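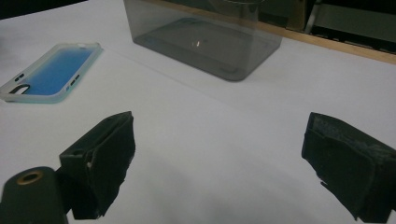

Bridus 공대 학생 프로젝트 Suven 견학 보고

5월에 학교 자동화 동아리에서 Bridus 공대의 학생 프로젝트팀 Suven을 방문했다. 학교에서 제일 가까운 역이 Pledberg역이고, 역 앞에서 공학관까지는 900미터 거리라 걸어서 갔다. 월요일 오후 2시에 시작하는 일정이었는데 정문에서 방문증을 받는 데 시간이 걸려 조금 늦게 들어갔다. 작업실은 공학관 411호다.

안내는 팀장 Leen Hakim 씨가 맡았다. 기계과 학생이고 작년에 이 과제를 처음 제안한 사람이라고 한다. Suven은 졸업 과제로 출발했다가 지금은 수업과 동아리의 중간쯤 되는 형태로 운영된다. 학점은 한 학기만 인정되고 그다음부터는 남고 싶은 학생이 남는다. 재료비는 학과에서 일부 나오고 나머지는 De Luca 공모전 상금으로 충당했다. 공모전 출품작은 지금 하는 일과는 다른 이송 장치였다고 한다.

과제 내용은 휴대폰 케이스 같은 얇은 물건을 집어 상자에 넣는 동작을 로봇에게 가르치는 것이다. 사람이 그리퍼를 손에 들고 같은 동작을 반복하면 그리퍼에 달린 카메라가 그 과정을 기록하고, 나중에 그 기록으로 학습을 시킨다. 로봇 팔은 학과 공용 장비라 예약을 해야 쓸 수 있는데, 손에 드는 그리퍼는 예약 없이 쓸 수 있어서 학기 중에는 주로 기록 작업만 한다고 했다.

먼저 30분 정도 설명을 듣고 작업대로 옮겼다. 설명 자료는 학기 초에 신입 팀원 교육용으로 만든 것이라 기초 내용이 많았다. 우리 쪽 1학년에게는 오히려 맞는 수준이었다. 좌표계 부분은 빨리 넘어가서 나중에 따로 물어봐야 했다.

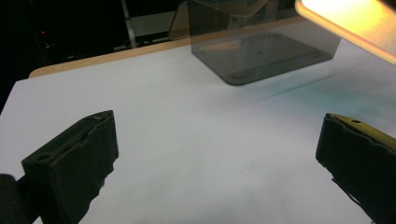

작업대 위의 반투명 회색 플라스틱 상자와 그리퍼 손가락

작업은 두 명이 한 조로 한다. 한 명은 그리퍼를 잡고 한 명은 물건을 다시 놓으면서 기록지에 표시를 한다. 물건을 매번 같은 자리에 놓으면 안 되고 방향과 거리를 조금씩 바꿔야 한다. 기록지에는 번호, 물건 종류, 시작 위치, 성공 여부를 적는 칸이 있고 비고란이 넓다. 비고란에는 주로 손이 흔들렸다거나 조명을 바꿨다는 내용을 적는다고 한다. 한 조의 하루 목표는 100회인데 시험 기간에는 절반도 못 채우는 날이 있다고 했다.

우리 동아리 학생들도 차례로 해 보았다. 처음 하는 사람은 대부분 손을 너무 빨리 움직인다. Hakim 씨는 집기 직전에 한 번 멈추고, 손가락을 닫은 다음 바로 들지 말라고 여러 번 말했다. 얇은 물건은 평평하게 놓여 있을 때가 제일 어렵다. 가장자리 양쪽을 눌러 세우듯이 잡아야 하는데 각도가 조금만 틀어져도 한쪽이 미끄러진다. 3학년 학생 한 명이 몇 번 만에 요령을 익혀서 뒤 차례 학생들에게 알려 주었다.
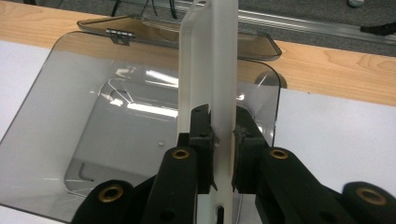
손가락 쪽 부품에 대해서도 질문이 많이 나왔다. 접촉 패드는 소모품으로 보고 있으며 닳으면 떼어 내고 새로 붙인다. 교체 시기는 정해 둔 기준이 없고 조마다 판단이 달라서, 이번 학기 안에 기준을 만들 계획이라고 한다. 나사를 자주 풀고 조이는 부위에는 황동 인서트를 넣는다. 플라스틱에 바로 나사산을 냈을 때는 몇 번 분해하고 나면 헛돌았다고 한다. 우리 동아리 로봇도 바퀴 고정부에 같은 문제가 있어서 인서트 규격과 넣는 방법을 적어 왔다. 인두로 누를 때 끝까지 밀지 말고 조금 남긴 다음 평평한 판으로 마무리하면 기울지 않는다.

학습 결과는 영상으로만 보았다. 방문한 날에는 로봇 팔 예약이 다른 팀에 잡혀 있었다. 영상에서는 케이스를 집는 동작까지는 안정적이었고 상자에 넣을 때 벽에 걸리는 경우가 있었다. 투명하거나 반투명한 물건은 카메라에서 경계가 잘 안 보여서 어려운데, 팀에서는 조명 각도를 바꾼 기록을 더 모으는 쪽으로 대응하고 있다. 기록을 늘려서 해결되는 문제인지는 아직 모른다는 답이었다.

질의응답에서는 입학 전형과 팀 지원 시기에 대한 질문이 있었다. 팀원은 학기마다 첫 주에 모집하고 전공 제한은 없다. 프로그래밍 경험이 없으면 기록과 부품 제작부터 시작한다.

다음 모임에서 할 일은 다음과 같다.
기록지 양식을 우리 과제에 맞게 고치기
바퀴 고정부에 인서트 시험 적용
견학 때 받은 설명 자료를 동아리 공용 폴더에 올리기

교통비 영수증은 이번 주까지 총무에게 제출해 주기 바란다. 방문증을 반납하지 않고 가져온 학생이 한 명 있어 우편으로 돌려보냈다.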